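Cuteo - a data card for iced coffee at home

Cuteo is a small plain-text collection of iced coffee recipes and tasting notes, gathered by Edgardo Enriquez and friends of the Sulevora coffee club. If you love a cold brew on a warm arvo, dig in! 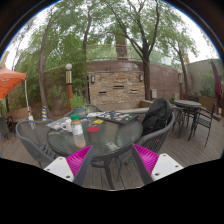
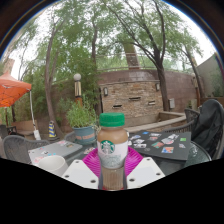
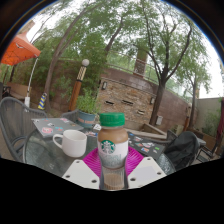
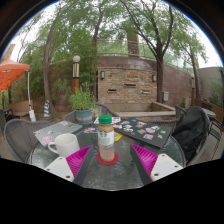 Bottles with green caps, out at the table.

What's inside
121 recipes, one per line, in recipes.csv
40 tasting notes in notes.txt, matched by recipe number

Columns
name, roast, brew_minutes, milk, sweetener, flavour, rating

Ratings run from 1 to 20. Brew times are in minutes, and milk is in millilitres. Blank cells mean the person didn't write it down.

Known gaps
Oat milk is all over the place (we really like it), and decaf barely gets a look in. Version 2 fixed the spelling of Ratunetti, our favourite dark roast - older copies may still have it wrong.

Adding your own
Send a line in the same column order to Edgardo. Odd flavours are very welcome - the Berge one with cardamom is a ripper!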